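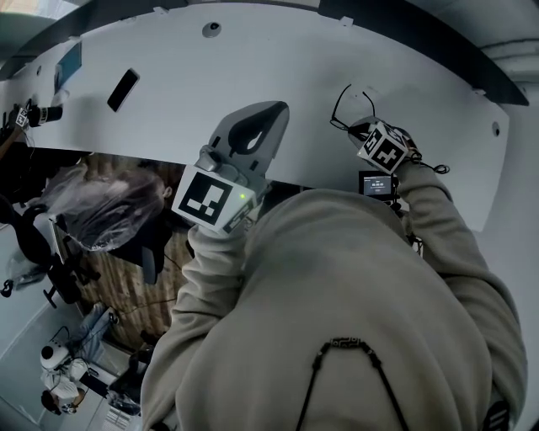

Bookkeeper and office administrator, part-time
Backlund Outdoor Supply, Trollivmont

Backlund is looking for a bookkeeper who can also run a small office. We sell and repair tents, packs and cold-weather clothing to schools, guiding outfits and the public. The shop and the office share a building on the main street, and the repair bench is out the back.

The job is four days a week during school hours, though the start and finish can be moved if you have kids to drop off or a bus to catch. It is a permanent position with a three-month trial period. The person in the role now is retiring in January and would like to spend a few weeks handing over.

What you would be doing

Entering supplier invoices and matching them to packing slips. Sending statements to school and club accounts at the end of each month, and phoning the ones that are behind. Payroll every two weeks. Sales tax returns. Ordering stationery, answering the phone and keeping the repair bookings straight.

We moved our accounts to Hemex last year. You don't need to have used it before, as long as you have used some kind of accounting software and are willing to learn. The stock system is older and does not talk to Hemex, so the weekly totals are still typed across by hand. We have 1,308 items in the catalogue and the codes take a while to get used to.

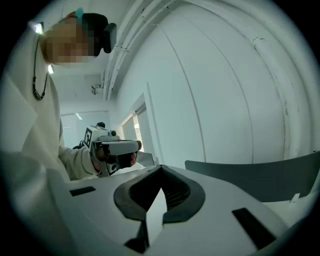 What we are looking for

At least 2 years of bookkeeping in a small business, or a certificate and some experience. Clear writing. A good phone manner, including with customers who owe us money. You will be on your own in the office most mornings, so you should be comfortable working out your own order of jobs.

A driver's licence is useful but not required. The bank and the post office are both in walking distance.

Pay and conditions

Hourly rate depends on experience and will be discussed at the interview. Staff discount on everything except boats. Extended health coverage starts after the trial period, and we pay 80 per cent of the premium. The office closes between Christmas and New Year - this is paid time and does not come out of your holidays.

The building has a flight of stairs up to the office and no elevator. If that is a problem, please tell us and we can look at setting up a desk on the ground floor.

How to apply

Send a resumé and a short cover letter to Signe Rønning, or leave them in an envelope at the shop counter with her name on it. Please include two references, one of them from a recent employer. Applications close 22 August 2022. We will contact everyone who applies, whether or not they get an interview.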